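Foro Hostelería y Lavandería Industrial » General » Automatización y plantilla

Tema: Nos meten robots en el doblado de toallas. ¿Alguien lo ha vivido?

Páginas: 1

marga_plancha
Mensajes: 214
Buenas a todos. Trabajo en la lavandería de Hurkamine, turno de mañana, línea de toalla pequeña. El viernes nos reunieron en el comedor para contarnos lo del proyecto Lekley: humanoides en las mesas de doblado, «para quitaros la parte repetitiva». Nos pasaron estas fotos de las pruebas y nos dijeron que preguntáramos lo que quisiéramos. Pregunté por los turnos y me contestaron con una diapositiva sobre ergonomía. Os las dejo.
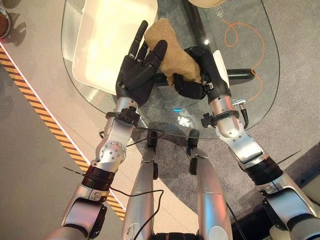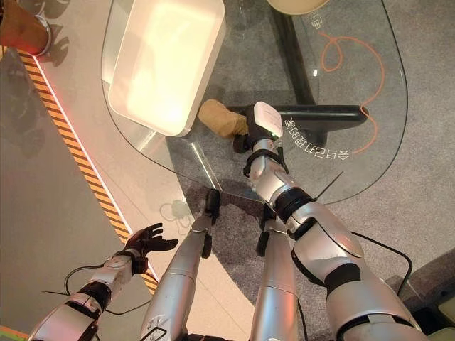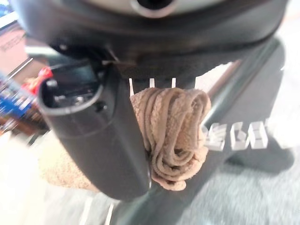
Toallas color tostado y mesa de cristal, de momento.

calandra77
Mensajes: 1.032
Bienvenida al club. En Hostow empezaron igual hace dos veranos, solo que con brazos fijos en la entrada de la calandra. La frase de la parte repetitiva me la sé de memoria. Lo que pasó en mi sección es que la parte repetitiva se la quedaron ellos cuando les salía bien, y a nosotras nos tocó lo torcido, lo manchado y lo que se atascaba. Acabas el turno con la cabeza como un bombo, y el mismo sueldo.

Pregunta por escrito quién atiende las paradas y con qué categoría. En la reunión te dirán que sí a todo.

Dénes Szalai
Mensajes: 58
Voy a llevar un poco la contraria. Tengo los dos hombros operados de doblar sábana y si un cacharro me hubiera quitado la mitad del movimiento hace diez años lo habría firmado con los ojos cerrados. No me creo los folletos, pero tampoco me creo que el trabajo de antes fuera tan bonito. El problema es qué se hace con las horas que sobran, y eso lo decide una persona con despacho.

marga_plancha
Mensajes: 215
Dénes, si yo lo de los hombros lo entiendo, que tengo una compañera con la muñeca vendada desde septiembre. Pero es que nadie habla de hombros cuando sale el tema del dinero. Lo único que dijeron con cifra fue que el objetivo son 3.000 piezas por jornada en la línea. ¿Con cuánta gente? «Eso se irá viendo.» Ahora somos catorce.

tecnico_dehghan
Mensajes: 391
Trabajo en mantenimiento, en Dehghan, y he visto unos cuantos pilotos de estos. Un par de cosas con calma.

La tela es de lo peor que le puedes dar a un robot. Una caja siempre tiene la misma forma, una toalla nunca. Coger una y arrugarla es una cosa. Encontrar las esquinas, estirarla, doblarla en tres y que la pila quede recta es otra, y hacerlo ocho horas seguidas con género que sale de la secadora como sale, otra muy distinta. En las fotos yo veo agarres. No veo ninguna pila doblada. Puede que la tengan, pero con eso solo no compraría nada.

Segundo: fijaos en que en la primera lleva una mano de cinco dedos en cada brazo y en la segunda el brazo derecho termina en una pinza. No sé en qué orden se hicieron, pero a mí me suena a que siguen decidiendo con qué agarrar.

calandra77
Mensajes: 1.033
O sea, que tranquilos, ¿no? Eso mismo nos dijo el de mantenimiento en Hostow. «Esto está verde.» Verde estaba, y aun así no renovaron a cuatro eventuales, porque el presupuesto del año siguiente ya contaba con que funcionara. No hace falta que la máquina doble bien para que te afecte. Basta con que alguien lo haya puesto en una hoja de cálculo.

tecnico_dehghan
Mensajes: 392
No he dicho tranquilos. He dicho que no compraría. Y en lo del presupuesto te doy la razón, lo he visto también.

lencera_norte
Mensajes: 17
Yo estoy en lencería de hotel, más pequeño todo. A nosotras nos pusieron una dobladora automática normal, de las de toda la vida, y la verdad es que bien. Pero la pidió la encargada, vino a probarla la gente que la iba a usar y se cambió la altura de la bandeja de salida porque nos quejamos. ¿A vosotras os han dejado acercaros a las pruebas? Lo digo porque en esa mesa de cristal no me imagino a ninguna compañera poniendo el género de un turno.

marga_plancha
Mensajes: 216
A ninguna. Nos han dicho que habrá «embajadoras de línea», que por lo que entendí consiste en enseñarle al robot cómo lo hacemos. Sin plus, que eso también lo pregunté.

Dénes Szalai
Mensajes: 59
Ahí sí que me planto con vosotras. Si el aparato aprende de cómo dobla Marga, eso es formación y la formación se paga. Que conste en acta antes de que nadie se ponga delante de una cámara.

calandra77
Mensajes: 1.034
Mira, en algo estamos de acuerdo.

marga_plancha
Mensajes: 217
Lo llevo a la próxima reunión con el comité: categoría de quien atiende las paradas, el plus y qué pasa con los contratos que vencen. Si contestan algo que no sea una diapositiva, lo pongo por aquí. Calandra, ¿conserváis el papel que firmasteis en Hostow? Me vendría bien para copiar la redacción.

calandra77
Mensajes: 1.035
Te lo mando por privado esta noche. La cláusula de las paradas está en la segunda hoja. Cámbiale el plazo, que el nuestro era demasiado corto.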